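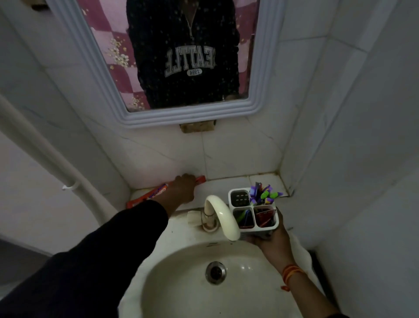 The long-running comparison of head cameras at Kidosby has moved on to bathrooms, and the team at Prirnden seem rather pleased with how the first week has gone. Three cameras are being tried, each worn for 200 short tidying jobs, before one is chosen to guide the new two-armed robot. Small washbasins make a good test – both hands are busy at once, one on a toothpaste box and the other round a toothbrush holder, with a tall white spout between them and a mirror behind.

Henryk Sadowski, who looks after the trials, told us that glossy tiles had given the older camera a good deal of bother, and that he would like five more homes to take part. The Ngau gripper will have its turn in April.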